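La casa de Wurnonau

Elin Morgan llegó a Wurnonau en el autobús de las cuatro, con una maleta y el sobre del notario. Era marzo y la parada estaba delante de una ferretería cerrada. Preguntó por la calle Kolev a una mujer que barría y la mujer señaló con la escoba.

La casa había sido de su tía. En el sobre venían dos llaves, un recibo de la contribución y una hoja con los gastos pendientes: 1.180 por el tejado, 379 por el agua. Elin había hecho las cuentas en el autobús. Si vendía pronto, le quedaría para pagar lo que debía y un poco más.

La llave grande no giraba. Probó con la pequeña, que abrió a la primera. Dentro olía a cerrado y a jabón. En el pasillo había tres paraguas y un calendario de otro año, con los domingos marcados en azul.

Se sentó en la cocina sin quitarse el abrigo. A las seis llamaron a la puerta.

- Soy Rhun Bellis - dijo el hombre -. Vivo enfrente. He visto luz.

Traía una cazuela envuelta en un paño. La dejó sobre el fogón y se quedó de pie, mirando el techo como quien comprueba si hay goteras. Las había.

- ¿Va a vender?

- Creo que sí.

- Los de Kirkano ya han venido dos veces. Ofrecen mil menos de lo que vale. Su tía los echó las dos veces, la segunda con el paraguas.

Elin se rió por primera vez en el día. Luego le preguntó por qué estaban marcados los domingos.

Rhun tardó en contestar. Dijo que los domingos su tía y él jugaban a las cartas, desde hacía once años, y que ella apuntaba los puntos en un cuaderno. Debía de estar en el cajón de la mesa.

Estaba. Elin pasó las páginas. Eran columnas de números a lápiz, sin nombres, solo una E y una R arriba de cada hoja. En la última, la R iba por 3.092.

- Ganaba usted - dijo Elin.

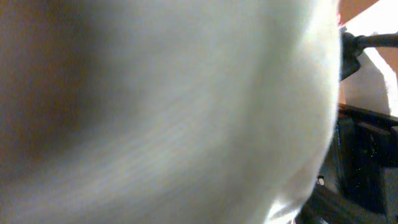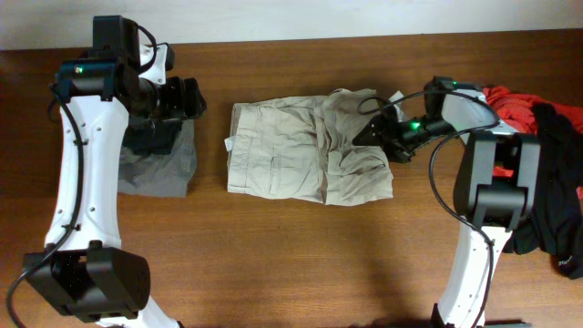
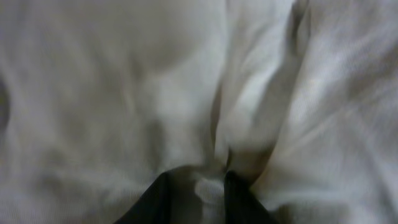

Última modificación de esta página: domingo, 18:40

- No. La R era ella. Se llamaba Rosa. La E soy yo, de «el de enfrente».

Elin buscó la otra columna. La E se había quedado bastante atrás. Cerró el cuaderno y lo puso junto a la cazuela.

Comieron sopa de puerros con un pan que Rhun fue a buscar a su casa. Él le explicó cómo encender la estufa, una Votar vieja a la que había que darle un golpe en el costado, y qué ventana no convenía abrir. Elin lo fue apuntando todo en el reverso de la hoja de gastos. A las nueve Rhun se levantó, dobló el paño y preguntó si ella sabía jugar.

- Al tute, mal.

- Su tía también empezó mal.

Cuando se quedó sola subió al dormitorio. La cama estaba hecha. En el armario había cuatro vestidos y una caja de zapatos llena de cartas del banco, todas sin abrir menos una. Leyó la abierta de pie, junto a la lámpara. Era una oferta de préstamo para arreglar el tejado. Su tía había escrito «no» en el margen, y debajo, con otro lápiz, «preguntar a Elin».

Se fijó en el matasellos. La carta llevaba allí dos años. En esos dos años habían hablado por teléfono en Navidad y en los cumpleaños, siempre poco rato, y el tejado no había salido nunca.

Durmió mal por la gotera, que caía dentro de un barreño al otro lado de la pared. Por la mañana llamó al notario desde la cabina de la plaza y le pidió que esperase hasta final de mes antes de contestar a Kirkano. El notario preguntó si había algún problema con los papeles.

- Con los papeles no - dijo Elin -. Es que tengo que mirar el tejado.

Compró clavos, un rollo de tela asfáltica y una baraja. La ferretería, por la mañana, sí que abría.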